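Ekeo 양팔 계량 셀
제품 안내 / 설치 · 점검 · 수리

제조 및 기술지원: Rolon 자동화사업부
적용 모델: Ekeo 탁상형 (양팔, 손목 카메라 포함)

개요

Ekeo는 탁자 한 대 위에 로봇팔 두 대를 고정하고, 바구니에 담긴 물건을 집어 저울에 올렸다가 다시 담는 작업을 반복하는 셀입니다. 과일과 채소 모형을 이용한 파지 시험, 소형 농산물 계량 공정의 사전 검증, 교육용 실습에 쓰입니다. 이 페이지는 셀을 처음 들여놓는 담당자와 정기 점검을 맡은 담당자를 위한 것으로, 프로그램 작성 방법은 다루지 않습니다. 작업 프로그램은 별도 문서인 Seyoum 편집기 설명서를 참고하십시오.

기본 구성

로봇팔 2대와 받침판
두 손가락 그리퍼 2개
손목 카메라 2대, 상부 카메라 1대
전원 장치 및 제어 상자
케이블 묶음, 고정 클립
교정용 표적판

탁자, 저울, 바구니는 기본 구성에 들어 있지 않습니다. 탁자는 Ostgate 작업대를 함께 주문할 수 있고, 저울은 시중의 소형 주방용 전자저울이면 대부분 사용할 수 있습니다. 단, 자동 꺼짐 시간이 짧은 저울은 작업 도중 표시창이 꺼지므로 이 기능을 해제할 수 있는 제품을 권합니다.

탁자와 팔의 고정

로봇팔 받침판은 탁자 앞쪽 가장자리의 양 모서리에 하나씩 고정합니다. 받침판이 탁자 면에서 뜨지 않는지 먼저 확인하고, 볼트는 대각선 순서로 두 번에 나누어 조입니다. 상판이 휘어 있으면 팔을 뻗었을 때 끝단 높이가 달라지고, 이 오차는 교정으로 다 잡히지 않습니다. 상판 표면의 긁힘은 동작에 영향이 없습니다. 다만 광택이 강한 상판은 상부 카메라에 반사가 들어오니 무광 제품을 쓰십시오.

제어 상자와 전원 어댑터는 탁자 뒤쪽에 둡니다. 팔이 가장 멀리 뻗는 자세에서도 그리퍼가 장비에 닿지 않아야 합니다. 받침부 케이블은 탁자 앞면 아래로 내려 배선하며, 사람이 지나다니는 쪽이면 바닥에 덮개를 씌웁니다.

저울과 바구니의 배치

바구니는 저울 뒤쪽에 두고, 저울은 그리퍼가 위에서 수직에 가깝게 내려올 수 있는 곳에 놓습니다. 저울이 조금 돌아가 있어도 프로그램은 계량판 중심을 찾아가지만, 버튼부가 그리퍼의 하강 경로에 들어오면 손가락이 버튼을 누를 수 있습니다. 첫 시운전에서 가장 자주 접수되는 문의가 이것입니다.

바구니는 테두리가 둥글고 높이가 낮은 것이 다루기 쉽습니다. 꼭지나 잎이 긴 모형은 테두리 밖으로 걸치기 쉬운데, 걸친 부분이 저울 위까지 나오지 않으면 그대로 두어도 됩니다. 계량판에 닿으면 값이 흔들립니다.

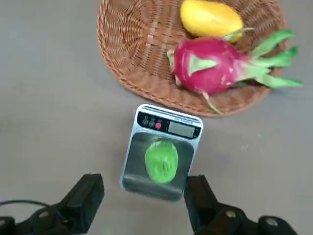
손목 카메라 화면. 계량판 위의 초록색 모형과 뒤쪽 바구니, 아래쪽은 그리퍼 손가락

손목 카메라 각도 맞추기

손목 카메라 화면에는 그리퍼의 양쪽 손가락이 모두 들어와야 합니다. 한쪽만 보이면 카메라 브래킷이 돌아간 상태입니다. 브래킷 볼트를 반 바퀴 풀고 화면을 보면서 손으로 맞춘 뒤 다시 조이십시오. 렌즈를 맨손으로 만졌다면 마른 극세사 천으로 닦습니다. 알코올은 코팅을 상하게 하므로 쓰지 않습니다.

각도를 바꾼 다음에는 교정을 반드시 다시 합니다. 표적판을 계량판 자리에 놓고 Seyoum 편집기에서 손목 교정을 실행하면 19개 자세를 차례로 거칩니다. 중간에 멈추면 처음부터 다시 시작됩니다. 조명이 바뀌는 창가에서는 블라인드를 내리고 진행하십시오.

물체가 움직이는 동안 화면이 번지는 것은 정상 범위입니다. 정지한 상태에서도 번지면 초점이 풀린 것이므로 렌즈 고정링을 점검합니다.

그리퍼 점검

그리퍼는 셀에서 가장 먼저 닳는 부분입니다. 매일 작업 시작 전에 빈 상태로 열고 닫아 양쪽 손가락이 같은 속도로 움직이는지 봅니다. 한쪽이 늦으면 안쪽 레일에 이물질이 낀 경우가 많습니다.

손가락 고정 볼트는 200시간마다 조임 상태를 확인합니다. 나사 고정제를 바른 볼트는 풀지 말고 표시선이 어긋났는지만 보십시오. 손가락 전체 교체는 개폐 횟수 4000회를 기준으로 하되, 표면이 매끈한 물체를 주로 다루면 그보다 일찍 미끄러짐이 생깁니다. 교체 순서는 다음과 같습니다.

1. 팔을 정비 자세로 보내고 전원을 끕니다.
2. 손목 쪽 케이블 커넥터를 분리합니다.
3. 손가락 브래킷의 볼트를 풀고 손가락을 앞으로 뺍니다.
4. 레일을 마른 붓으로 털어 냅니다. 윤활제는 바르지 않습니다.
5. 새 손가락을 끼우고 볼트를 손으로 끝까지 돌린 뒤 공구로 조입니다.
6. 커넥터를 연결하고 영점 설정을 실행합니다.

영점 설정을 빠뜨리면 파지력이 실제보다 높게 나옵니다. 모형은 버티지만 실물 과일은 눌립니다.

손목 케이블의 여유

그리퍼에서 나온 케이블은 팔이 접힐 때와 뻗을 때 길이가 다르게 필요합니다. 여유가 너무 적으면 커넥터가 당겨지고, 너무 많으면 늘어진 고리가 탁자 면을 쓸거나 저울에 걸립니다. 설치 후에는 팔을 저울 위 자세로 보내 놓고 케이블이 어디로 처지는지 확인하십시오. 저울과 바구니 바깥쪽으로 돌아 나가면 됩니다.

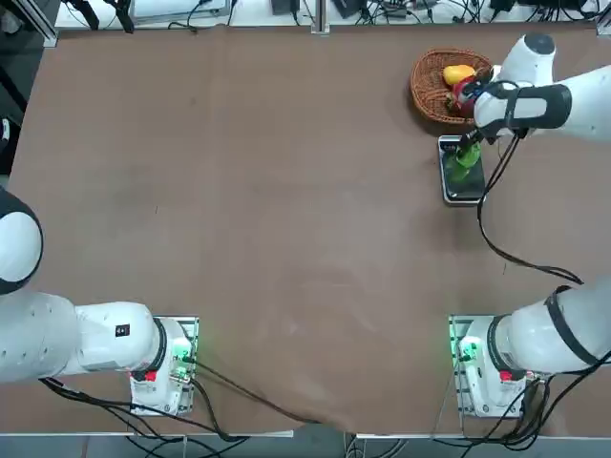
상부 카메라 화면. 오른팔이 저울 위에서 초록색 물체를 잡은 자세. 그리퍼 케이블은 오른쪽으로 처져 있음

케이블이 안쪽으로 넘어오면 고정 클립을 손목 쪽으로 한 칸 옮깁니다. 클립을 관절 바로 위에 물리면 피복이 빨리 갈라지므로 관절은 피해서 물리십시오. 갈라진 피복을 테이프로 감아 쓰는 것은 임시 조치로도 권하지 않습니다. 교체용 케이블은 좌우 공용이며 부품 번호는 2840입니다.

받침부 표시등과 버튼

표시등이 녹색이면 전원과 통신이 정상입니다. 녹색이 깜박이면 통신이 끊긴 상태이니 제어 상자 쪽 커넥터부터 확인합니다. 받침부의 빨간 버튼은 해당 팔만 멈춥니다. 두 팔을 함께 세우려면 제어 상자의 정지 스위치를 사용하십시오. 빨간 버튼으로 멈춘 팔은 버튼을 다시 누른 뒤 편집기에서 복귀 명령을 내려야 움직입니다. 복귀 속도는 느리게 고정되어 있고 바꿀 수 없습니다.

자주 생기는 증상

저울 위에서 물체를 놓은 뒤 값이 안정되지 않음: 그리퍼가 충분히 벌어지지 않아 물체에 닿아 있는 경우입니다. 놓기 폭을 한 단계 늘립니다.

물체가 계량판에서 구름: 놓는 높이를 낮춥니다. 타원형 모형은 긴 쪽을 손가락과 나란히 잡으면 덜 구릅니다.

바구니에서 두 개가 함께 딸려 나옴: 겹쳐 있는 물체의 잎이나 꼭지가 손가락에 끼인 경우입니다. 접근 각도를 바꾸거나 바구니 안 배치를 다시 합니다.

팔 한쪽만 끝단이 처짐: 받침판 볼트를 먼저 보고, 이상이 없으면 기술지원으로 연락하십시오. 관절 덮개를 직접 열면 보증이 종료됩니다.

수리 접수

수리품은 팔 단위로 받습니다. 그리퍼만 고장 난 경우에는 손목 연결판까지 함께 분리해 보내 주십시오. 접수할 때 편집기의 동작 기록 파일을 첨부하면 진단이 빨라집니다. 수리 기간은 보통 열흘 안팎이고, 10월에는 정기 재고 조사로 조금 더 걸립니다.

설치 문의: Berhanu Shiferaw
수리 및 부품: Emmanuel Masanja
상담 시간: 오전 9시 30분부터 오후 5시까지

관련 항목
Ostgate 작업대 치수표
Seyoum 편집기 설명서
손가락 및 케이블 부품 목록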